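Cernby Heat Network: your questions

What is it?
Warm water, piped under the streets from the old Prildale mine workings to 504 homes. We love this project!

Do I have to join?
No, it's up to you. Keep your boiler if you like.
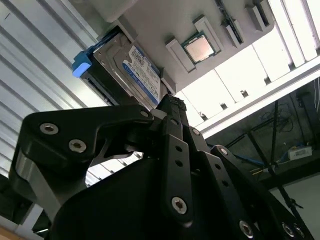 How long does the fitting take?
Two days for most houses, and you'll have hot water again each evening by 6pm.

Will my radiators do?
Nearly always – only 13 homes so far have needed bigger ones. 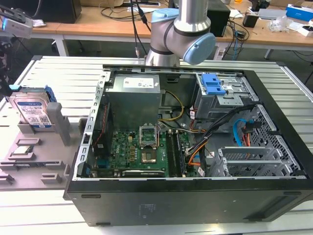
A neighbour on Aguirre Road asked whether flats can join too. Yes, they can, from December!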